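3. Clock drift between two audio interfaces

Recordings were made on two USB interfaces, a Trekinis and an Adutus, connected to the same computer and combined as one aggregate device.

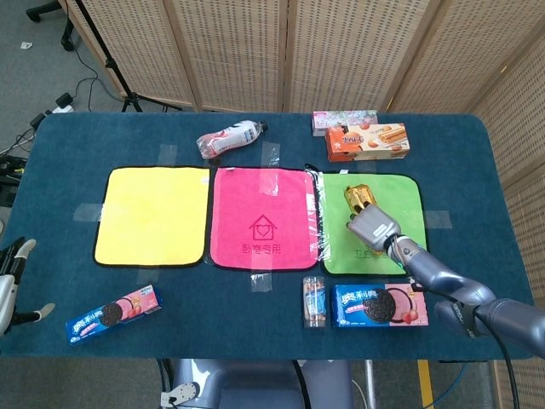

Each interface ran from its own internal clock at first, and the same click track was fed to both inputs. After 19 minutes the two recordings were apart by 933 samples. The offset grew at a steady rate – we found no sudden jumps – so a simple stretch of one file was enough to line them up again. This worked for speech and for single instruments. It worked less well for drums picked up by microphones on both units, where small timing errors changed the tone of the snare.

In the second test the Adutus was set to follow the Trekinis over a digital cable. No growing offset was measured in any of the 8 takes. A fixed delay remained between the two units and was removed by hand (Figure 2).

Figure 2. Offset between the two interfaces over time, with separate clocks (solid line) and a shared clock (dashed line).

Drift correction in the Sumberg driver gave results between these two cases. It kept the files together over the full take, but low-level noise could be heard on held piano notes. We therefore used the cable for all of the listening tests in Section 4.

Contact: Mertens Audio Laboratory | Copyright 2026 | Back to top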